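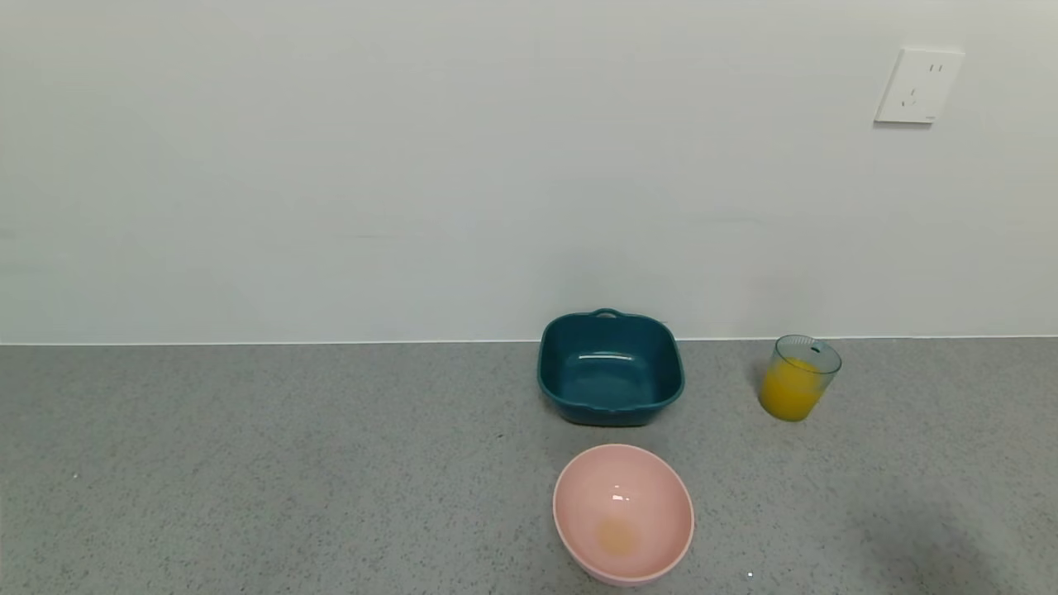
My brother-in-law says I'll have a robot doing my dishes before I've finished paying off the car, and he says it every time he comes over, usually while leaving a cup on my counter. I have 4 payments left. I'm not worried about losing that one.

He sent me the Korar video again last week. You've probably seen something like it. A machine stands at a sink in a very nice kitchen, picks up a plate, turns it under the tap and puts it in a rack. The plate is white and flat and there is plenty of space around it. Then the music swells and we get the waiting list.

Now take my counter. A pink bowl with a yellowish-orange stain in the bottom, a square teal basin, a clear plastic cup still well over half full of juice. I can clear that lot without putting my phone down. But think about what you have to know to do it. The bowl needs a wash. The basin is empty and might be fine where it is. The cup is the hard one. Is somebody coming back for it? Do you pour it out, put it in the fridge, or yell down the hall? In my house the right answer is yell down the hall, and I have yet to see a demo of that.

I'm willing to believe the grabbing part is getting better. I worked two years at the Hendlow plant, where we had arms that moved trays from one belt to another all day long, and they were great at it. They were great at it right up until a tray came down the belt a little crooked, and then the whole line stopped and a person walked over and straightened the tray. My job was mostly being that person. Management called the line fully automatic.

Østergaard at least admits that its kitchen unit works best with its own dish set. The set costs 438 dollars. So I'd buy new bowls to suit the machine, and I assume clear the counters so it has room, and rinse off anything sticky first. I did the same for our robot vacuum. I pick up the floor for it like it's company coming.

There's an open day at the Iltport showroom in June and I've said I'll go. I'm bringing my own cup, with juice in it. If the thing can get it to the sink, pour it out and not leave a sticky ring behind, I'll write a nicer post.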